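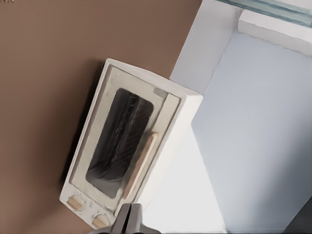
We got going a few minutes after 3:30, once Itsuki had found a chair that didn't tip. Present were me (Sayaka Wada, taking the notes again), Itsuki Sugawara, Yuto Katayama, Setsuko Oda and Bheki Nkuna, who was on the line from Miyazaki and kept fading in and out. I read back the July minutes and Setsuko caught a mistake of mine: I had put the Olach budget under Plandeck, so I've swapped those around and the minutes are now accepted. Then we went straight to the toaster oven, which is what everybody wanted to talk about anyway! Yuto's point was that a person walks up to that long pale handle and just pulls, while an arm has to get its two fingers somewhere useful along it first, and coming in down at the low end by the knobs is a very different job from coming in at the middle. He would like approach position written down for every run from now on. Agreed, and Yuto gets to do it since he asked.

Item 1. Where we are with Olach

Itsuki gave the numbers. The simulator has now done 1240 door runs since the project started. He took the last 100 of those and went through them by hand (poor man), and called 80 of them good, meaning the door ended up where it was supposed to be and the appliance was still more or less where it started. I asked whether "more or less" was a measurement. It is not, yet. Setsuko said she'd be upset if her kitchen helper got the door open and left the oven hanging over the edge of the counter, and Bheki came back on the line just in time to say the same thing about the shop floor.

So we need a proper limit for how far the appliance may slide. Itsuki will bring a suggestion next time, and until then he'll mark the sliders separately so we can see how many there are.

Item 2. Doors, and what comes after doors

This took the longest. Yuto thinks we should stay with doors until they're boring. A door looks like one chore but it's really a string of little ones, and each has its own way of going sour: reach, grip, follow the swing, let go without dragging it back. His worry is the swing. If the hand pulls in a straight line and the door wants to travel in a curve, something has to give, and in a real kitchen that would be the hinge.
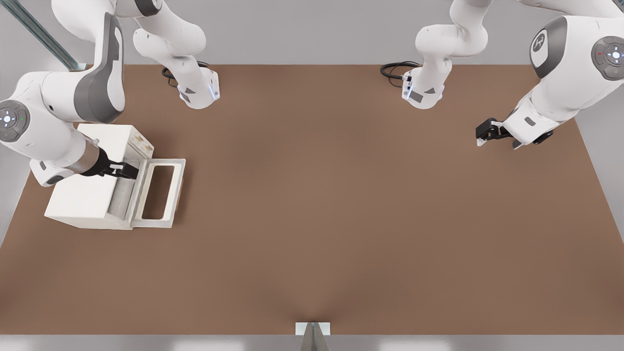 Setsuko wasn't convinced about waiting. She ran the break room at Prodville for years and she says the door was never the work. The work was the crumbs, the tray somebody had put in crooked, the wet cloth, the cup left in the way. If the arms can open a door on a bare table that's lovely, but she wants to see clutter, and she wants to see it soon! Bheki is with her on this. I'm somewhere in between, and I said so, which pleased no one.

We went back and forth on whether machines can do household chores "yet," and I tried to get each person to give me a plain answer for the record. Itsuki said yes for single steps and no for whole chores. Yuto said no, and please don't put his name in a brochure saying otherwise. Setsuko said she'd let one open her oven but she'd stand next to it. Bheki said his people in Miyazaki would take a half-good helper tomorrow if it could be trusted to stop when it got confused, and stopping is the part he hasn't seen enough of. I put myself down as "ask me again after clutter."

Decision: doors stay the main task until the next meeting, and Setsuko writes up a clutter list (short, please, Setsuko) so that Itsuki can build it into the simulator. 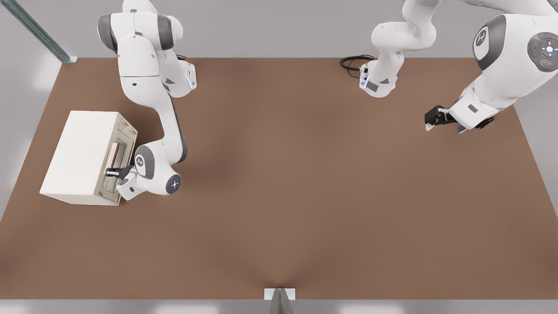 Sayaka Wada

Item 3. The second arm

I brought this one myself, so forgive me if the notes run long. We pay for two arms in the setup, in computing time if nothing else, and I wanted to know what we're getting for the other one. When I open a stiff door at home I hold the appliance still with my free hand. I don't think about it, I just do it. It seemed to me that if sliding is our trouble, we might already have the cure.

Yuto agreed in principle but warned that two hands means two chances to bump into things, and that planning for both together slows everything down. He thinks about a day of work would get us a rough trial. Itsuki said he could lend him some machine time overnight. 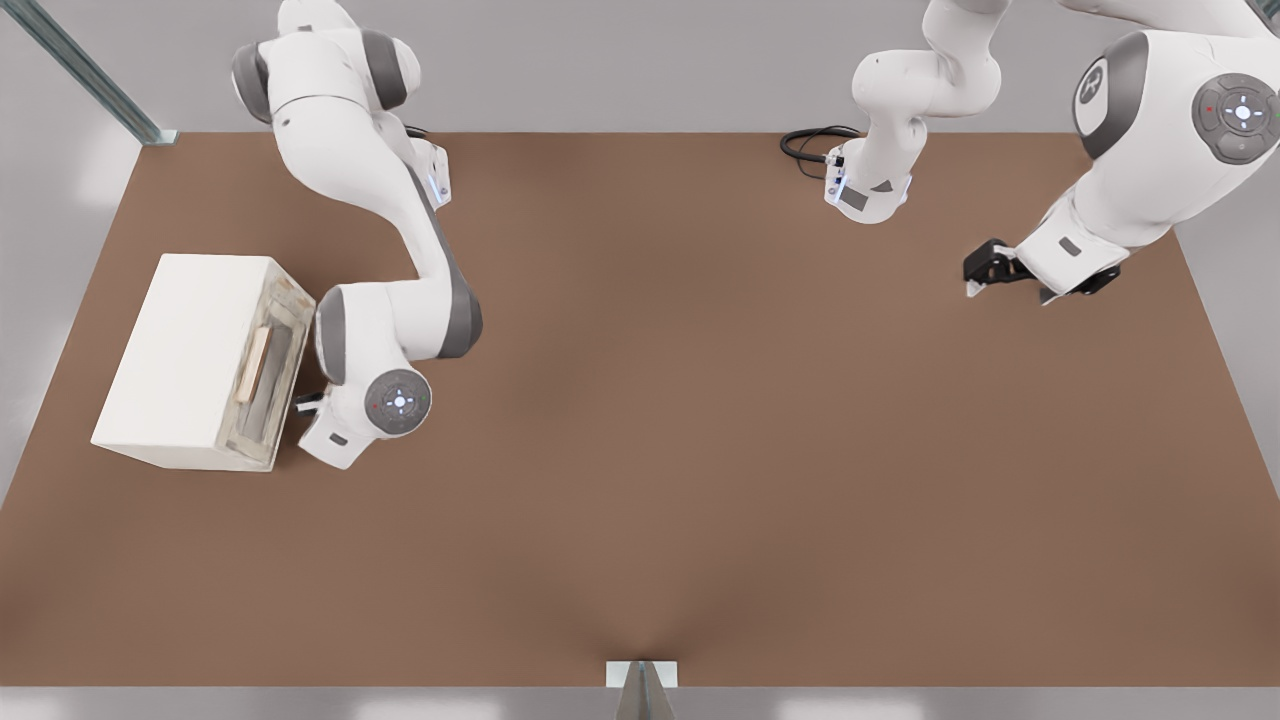 My suggestion was that we try it first as a very dumb helper: no clever timing, just come over, rest against the far side, stay put. At the moment the left arm does its fiddling at the front of the box while the right one hovers over its own half of the table with its fingers open and nothing in them, and that seems a waste to me. Bheki asked if it could fetch a tray later on. Maybe! Setsuko has added trays to her list, which is already not short.

Decision: Yuto runs the rough trial, with Itsuki helping on machine time.

Item 4. Plandeck visit

They'd like to come and see something. Itsuki would rather show them a whole batch of runs, bad ones included, than a single nice one, and we all liked that. Bheki will write to them. I'm to book the big room and check that the projector still has its cable.

Item 5. Anything else

Setsuko asked that the files be named so that a normal person can find them. Itsuki promised. Bheki wanted to raise something about shelf restocking at Prodville but the line went again and we lost him, so it's carried over to next time as item 1.

We finished at 5:10. Corrections to me, please, before the next meeting.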